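Vurnanholm Community Help > Home and Storage

Cardboard divider tray for snack packets: worth keeping, or buy plastic?

Posted by stuleck_reader, 30 April 2025
239 views

We have a shared work table and everyone leaves small things on it. I kept a brown cardboard divider tray that came inside a shipping box, and I'd like to use it for single snack packets so they stop ending up under laptops. The compartments are in rows and open at the top. Will cardboard hold up with people reaching into it all day? A plastic one from Senska is $11 and I don't want to buy it if I don't need to.

cozma_pantry
804 posts

Cardboard is fine for dry, sealed packets. I've used the same tray since December. Stand the packets on end so the printed edge sticks up and people can grab it without digging. If the dividers are the slot-together kind, put a little white glue where they cross and let it dry overnight. Keep drinks on the other side of the table. One spilled bottle and the bottom goes soft.

Our table has laptops on it most of the day, so the tray goes off to one side of whoever is sitting there. 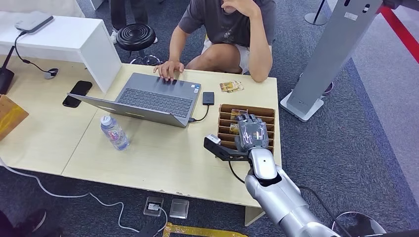

Where to put it

Leave enough room that nobody's charger cable crosses the front of the tray. Ours kept getting dragged until I moved it over. A strip of shelf liner underneath also helps.

vurnanholm_west

just buy the plastic one

hallway_shelf
50 posts

Depends on the packets. Flat ones slide down and get stuck in deep compartments. You can fold a bit of card into the bottom to raise them. If it gets crumbs in it, throw it out and use the next one. I wouldn't try to wipe it down.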